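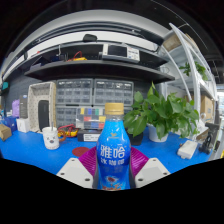
A blue iced coffee bottle in the fingers of one of the hand-held grippers at the Lavel workshop.

Picking up a bottle is one of the first things most of us learn to do, and a small team at Lavel is now teaching it to a machine, one grab at a time.

The Brornness project has passed 4000 recorded examples of everyday handling jobs, all of them done by people holding a gripper tool in one hand. The recordings will be used to train a learning system that the team hopes will be able to tidy a workbench on its own, and the first full training run is planned for March.

"You pick the thing up, you move it, you put it down, and that's one example," said Jean Lindsay, who leads the collecting. "Then you do it again with the bottle turned a bit, or with a mug in the way, and that's another. I thought I'd be sick of it by now and I'm not. I love it!"

The tool carries its own camera, so every example is recorded from just behind the fingers. There's no robot arm to book and no programming to do before a session. New helpers get a short run-through, practise on a few objects and are usually recording the same morning.

Most of the sessions so far have been held at ordinary benches with the usual clutter left in place. Lindsay said that was a deliberate choice, and one she had to argue for.

"Our very early recordings were all done on a bare white table and they looked beautiful," she said. "But who has a bare white table? I want plants and cables and boxes back there. I want it to look like somewhere people work."

Drinks bottles have become a favourite with the team. They come in all sorts of shapes and colours, they can be gripped at the cap, the shoulder or the body, and they tip over easily if the fingers close unevenly. The bottle set alone accounts for 605 of the examples. Mugs are next on the list, followed by small hand tools and soft items such as cloths and bags.

The spoiled attempts are kept too. Drops, bumps and second tries are labelled and stored in their own folder, and the group is still working out how much use to make of them. Lindsay is keen to put at least a few into the March run.

Drandumex, which is handling the training side, has built a simple viewer so that collectors can watch their own examples the same day. It has been a hit. People come in to check a single clip and end up staying to record up to 20 more, according to Lindsay.

A second bench is being set up at Shearer early in the new year, with different lighting and a lower work surface. The team has set aside 192 objects to be shared between the two sites, and each one will be recorded at both.

"I can't wait to see what it makes of the second bench," Lindsay said. "Same cups, same bottles, whole new neighbourhood."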